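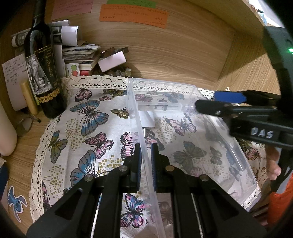
A clear tub on the butterfly cloth, Melbridge workroom.

About Saltivetti

Saltivetti sells secondhand table linen and the plastic tubs to keep it in. We started with the linen. The tubs came later, when customers kept asking what we stored ours in and we got tired of giving the answer away for free.

We are a small shop in Melbridge, up one flight of stairs, over a place that repairs vacuum cleaners. If you hear a loud whine during a phone call with us, that is them. If you hear sighing, that is us, and we have probably just unfolded something with gravy on it.

What we sell

Tablecloths, mostly. Printed ones, plain ones, ones with lace borders, ones somebody's aunt was saving for a better class of visitor. We buy from estate sales, church basements and people who are moving to apartments with very small tables. The listing count on the morning we wrote this page was 1,937 pieces, and yes, we do know where each one is. We didn't always. There was a bad stretch in May when a set of napkins was sold twice and found once.

The butterfly cloth at the top of this page is not for sale. We get asked every week. It has a white ground, a cream crocheted border with pointed scallops, and butterflies in pink, mustard, olive and a blue and grey that we have never managed to match with anything else in stock. We have turned down 100 dollars for it, and then spent an afternoon regretting it. It lives on the desk, where it does more work than most of us.

The tubs

We carry two kinds. The Faline is the clear one for everyday storage, with a rounded rim so the cloth doesn't snag on the way out. The Ham is bigger and deeper. It was named by whoever was hungriest at the time, and the name was already on the invoices before we could talk about it like adults. It will take a banquet cloth folded in eighths. It will also take a ham, according to one review, which we have left up.

Clear plastic goes cloudy with age and handling. We mention this because people write in as though we had done it to them personally. You can still tell a floral from a check through a cloudy side, and that is all we ask of a tub. For anything finer, put a paper label in with the cloth, print side out. We use plain white slips and a pencil. Ink has opinions about linen.

How we fold

We fold in thirds lengthwise, then roll. A hard crease left for years will turn into a line, and a line will turn into a split, usually during a holiday dinner. Lace borders go to the inside with a sheet of acid-free tissue. Crochet we lay flat on top of everything else, because it stretches if you so much as look at it with a heavy object in your hand.

Every cloth is washed, pressed and checked against a window before it is listed. Holes get circled with tailor's chalk and mentioned in the listing. Stains too. We grade from 1 to 7, where 7 is "never left the drawer" and 1 is "painting the garage." We have given out very few sevens, and one of those was an argument.

Ordering and returns

Orders placed by noon go out the next working day. Returns are fine for 66 days, a number we arrived at by splitting the difference between 60, which one of us wanted, and 72, which the other one did. Please send things back dry. Please send them back without the candle wax, if there was no candle wax before.

Shipping a tub costs more than shipping a cloth, since it is mainly air. We pack the tub with your linen inside it whenever the sizes allow, so if you are buying both, put them in the same order and save yourself the second box.

Visiting

You can come by on weekday afternoons, or by appointment. Ring the left-hand bell – the right-hand one is vacuum cleaners. There is one chair, a good north window and plenty of lace you are welcome to handle with clean hands. We don't do valuations, but we will tell you whether it's cotton.

Page last updated 13 Jul 2021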